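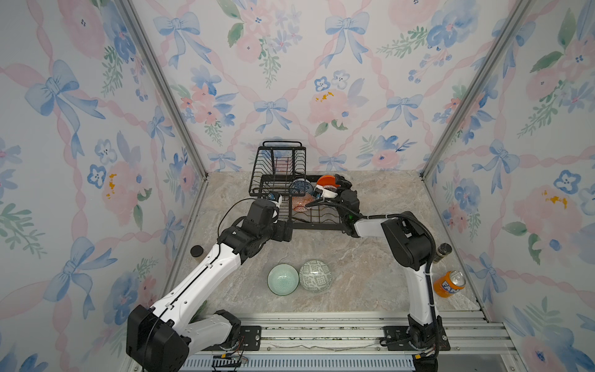
Skiltbridge Two-Arm Bench: What You Get and What to Set Money Aside For

Hi, I'm Chutima Onsri, and I look after bench orders here at Fostumance. I wrote this page because the same emails kept landing in my inbox, mostly from people who had a price for two arms and then discovered a whole second list of stuff hiding behind it. So this is the second list, with the first one attached!

Skiltbridge is our tabletop bench for two-arm handling work. Dishes are the job I get asked about most (bowls and plates, in and out of a rack), and they're a great starting job because you can buy everything you need for it in a kitchen store. They're also meaner than they look. A plate on its edge between two wires is a very different pick from a bowl sitting flat on the counter, and you want your gripper fingers to cope with both before you spend on anything fancier.

In the bench package
Front platform in aluminum extrusion, cut and drilled
Mounting plates for two arms
Corner posts and side, back and opposite side panels
Stone-look work surface
Slotted cable duct for the front edge
Screws, nuts and a hex key I would replace on day one

Not in the package
The arms
Wrist cameras and their mounts
A computer
Anything you plan to pick up

The bench package is $423 plus freight. Wrist mounts are $127 for the pair, cameras extra. I know people want one number for the whole setup and I can't give you one, the arms swing it too much. What I can tell you is that I ask every new customer to keep $2,000 back after the arms are paid for. Some of that goes on the bench, some on cameras, and the rest disappears into cables, spare fingers, power strips and a second set of whatever you drop first.

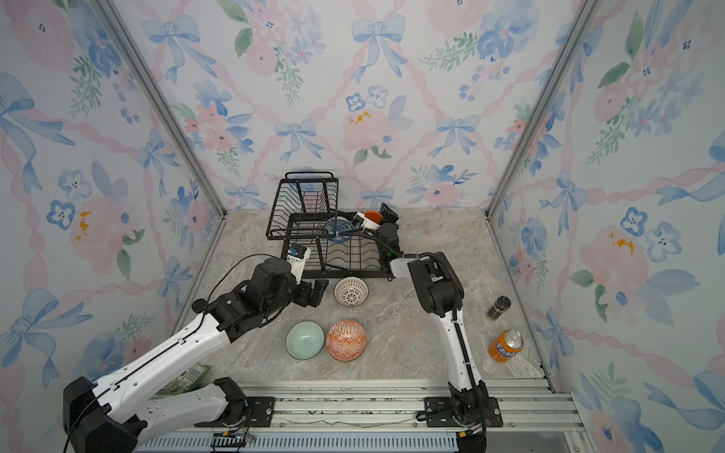 Right arm at the dish rack, bowls out on the counter.

About the walls, because I get asked. The panels ship plain white, and you can put whatever you like on them. I'm a big fan of wallpaper! A roll costs very little next to everything else on your order, it goes up in an afternoon, and if you want to see how your cameras do with a busy background it's the cheapest test going. Florals, stripes, brick, go wild. Buy the whole roll at once though, as matching a print six months later is a pain.

The surface is the other thing to think about. Ours has a mottled stone pattern, and it will pick up little specks and marks in use, same as your counter at home. If your project needs it looking new the whole way through, order a spare top with the bench. It ships flat in the same crate and you save yourself a second freight bill (the freight is what stings). 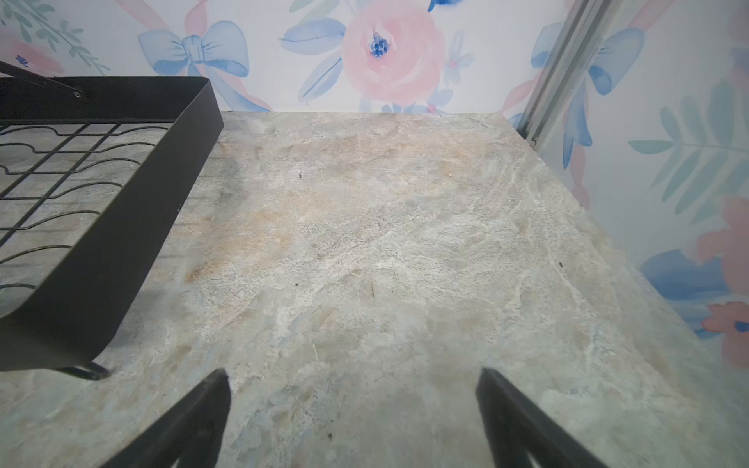
Fingers, then. I'd put spare fingers on the first order every time, even if your budget is tight and even if the arm supplier says the stock ones are tough. Two-finger grippers on thin plate rims get knocked around, and a day spent waiting for a part is a day two arms sit still. Same goes for wrist cables. Leave a generous loop so the wrist can turn, tie it down along the link, and buy one more than you need.

And please measure your table. The front platform takes the arm bases, so that edge has to sit square and not flex, and you'll want room behind your chair to get in and swap things around. The Meléndez table is the one I usually point people to if they don't have something solid already. It's heavy and kind of ugly and it doesn't wobble. We don't sell it, so you'd order it direct.

For the dish job itself, my shopping list would be a wire rack with an upper and a lower section, a few bowls in different sizes and patterns, at least one plate, and some random counter stuff like a soda can or a shaker jar so the space isn't too tidy. Get some solid colors and some busy prints. Thrift stores are wonderful for this, and you won't cry over a chip.

How I'd split up the buying if you can't do it all in one go

1. Arms and bench first, with the table already in the room.
2. Wrist mounts and cameras, once you've run both arms by hand and know your cable lengths.
3. Spare fingers, spare top and the fun props.

Lead time on the bench is 3 weeks from our Stotthorpe shop. Bench and mount prices on this page are good for orders placed by July 31, 2022. We're reworking the corner posts after that, and the new version should be up here in September with its own price. Old panels will fit the new posts, I checked.

Want a quote? Send me your table size, which arms you have in mind and whether you need the spare top, and I'll write back with freight included. If you're still putting a budget together and only want a number for the spreadsheet, that's fine too, just say so in the subject line and I'll keep it short.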